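Bastimier House, ground floor study: furniture and fittings check
Completed in November, before the new let
Checked by: Babatunde Bako
Copy to: Dollis Lettings, front office

Marks used: OK, Minor, Action, N/A. Comments are mine and can be cut before this goes to the tenant, though last time they weren't.

1. Access and floor

Door opens fully: OK
Door closes fully: Minor. It closes, given a shoulder. Same as the spring check, same as the one before it.
Floor clear of trip hazards: OK
Floor surface sound: OK. Grey, level, and forgiving of whatever the last tenant did to it with an office chair.
Threshold strip fixed: Action. One screw missing. I have put a piece of tape over the hole so that everyone can feel something has been done.

2. Walls

Brickwork sound: OK. No loose pieces, no fresh dust at the bottom. The previous report put down the darker bricks as "possible fire damage" and recommended a survey. They are darker bricks. They are scattered about among the red ones and don't come off on a finger. Please don't order the survey.
Fixings into brick: Action. See item 3, wall strap.
Damp: OK. Meter gave nothing worth writing down.

3. Desk and hutch (large, white)

Stands level: OK
Secured to wall: Action. The strap is in the kitchen drawer, in its original bag, with the instructions. It was bought after the last check, and I suppose it counts as progress that it is now in the building. A unit this tall with shelves running up one side wants fixing before anybody loads the top with box files.
Glass door, hinges: OK
Glass door, panels: OK. No cracks or chips in either section. The ribbed glass hides the contents well enough, and I expect this is why people like it.
Glass door, knob: Minor. Turns freely in the hand. Half a minute with a screwdriver, which I will have with me next time.
Open shelves, fixed and empty: OK
Tall shelf column: OK. No sag. Lowest compartments are right down by the desktop, so expect them to fill with chargers.
Desktop: OK. Wiped, bare, no rings. Enjoy it.

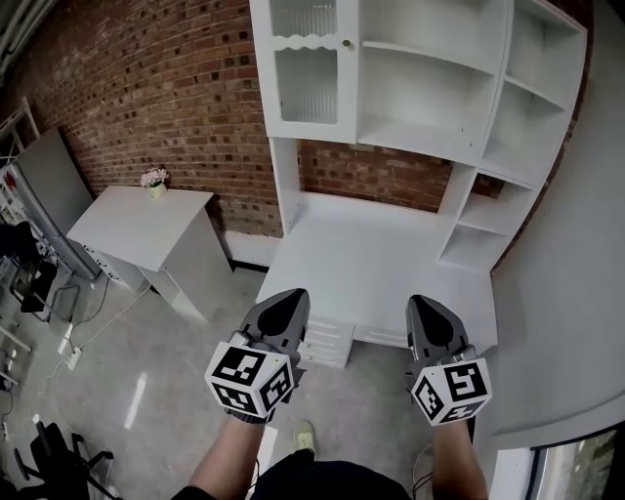 Drawers, centre bank: Minor. All run and all close. One needs lifting slightly on the way in. I have told Dollis this is a matter of technique and been told that it is a matter of a new runner, so a runner is on the list.
Long shallow drawer: OK. Holds pens and very little else, as its maker intended.
Replacement cost: the inventory says 3,000 on page one and 4,000 on page 2. It is the same desk on both pages. Office to choose a number and stay with it.

4. Small cabinet (white, slanted top)

Stable when leaned on: OK
Sharp edges: OK
Items on top: Minor. One pot of pink flowers, artificial. The form asks whether plants have been watered. I have entered N/A for three visits running and the form keeps asking. Dust them instead.

5. Electrics

Sockets: OK
Smoke alarm, test button: OK, and very loud at close range.
Desk lamp: N/A. On the inventory as "Baxter lamp, brass". Not in the study. Not in the hall cupboard either. If it has gone to the Wesik Road flat, could somebody move the line across as well as the lamp?

6. To do before keys are handed over

Fit wall strap to hutch (two people, and a masonry bit this time)
Tighten knob on glass door
New drawer runner
Screw for threshold strip, then remove my tape
Agree one price for the desk
Find lamp or delete lamp

Overall: pass, subject to the strap. Everything else can wait a week without hurting anyone. I'm back at 10 in the morning once the runner has arrived, so please ring me when it does, and leave the kitchen drawer as it is.

B. Bako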